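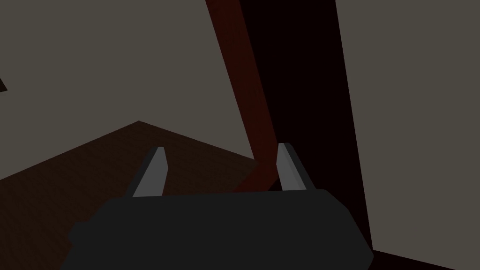 Ívar Blöndal has argued that a simulated demonstration is "cheap to make and expensive to believe," and the remark is now repeated in most arguments over how learning systems for robots should be fed.

Search this encyclopedia
All entries
Go

Simulated demonstration gathering

Print this entry
E-mail this entry

Simulated demonstration gathering is the practice of collecting examples for a robot learning system inside a computer-rendered world. An operator, or a script, moves a modeled arm through a task while the software saves what the virtual camera sees along with the commands sent to the joints. Each saved run is called an episode. A learning system is later trained to produce similar commands when shown similar views.

Method

Many collections record a view looking down past the gripper, with the palm and fingers in the foreground and the surroundings beyond. The view travels with the hand, so its background can change a great deal within one episode. Plain walls and flat wooden surfaces are common, partly to keep rendering fast. Operators work with a hand controller, a keyboard or a small copy of the arm. Scripted collection skips the operator and relies on a planner that already knows where everything is.

The planner's knowledge is a sore point. A scripted arm can reach straight for an object the camera has not yet shown, and a learner that only gets the camera view is then asked to copy a decision it has no grounds for making. Supporters say large collections smooth this out. The evidence offered is usually a success rate measured in the same simulator.

Claims and disputes

The Tovix collection was announced with 2,000 episodes, a figure quoted widely and examined less. Many of them were altered copies of 40 operator runs, with the starting position shifted and the motion stretched to fit. Whether a shifted copy counts as a separate example is a matter of definition, and the announcement did not give one.

Kavum, a later effort, kept only runs performed by hand and discarded any that ended in failure. Critics objected to the second rule. A learner shown nothing but clean runs has little to go on once it drifts off course, and small drifts are routine. Heywood, a revision of the same tools, put back the recoveries and some of the plain misses. Its results were better on long tasks and slightly worse on short ones, and no agreed explanation has been published.

Contact between fingers and objects is another weak spot. Friction in a simulator is a setting, and operators learn to take advantage of a generous one. In the Bustness trials, grasps that held in simulation were repeated on a physical arm, with 8 objects and 10 attempts at each. The report gave an average across all the objects and left out the separate scores, so it is hard to say which grasps carried over.

Quality checks

Checking is mostly done by replaying episodes and marking the poor ones. Standards differ from one collection to the next, and few projects publish the share they threw away. Task labels are often filled in from the script's settings without anyone watching the run.

See also: Teleoperation; Imitation learning; Domain randomization

Print this entry
E-mail this entry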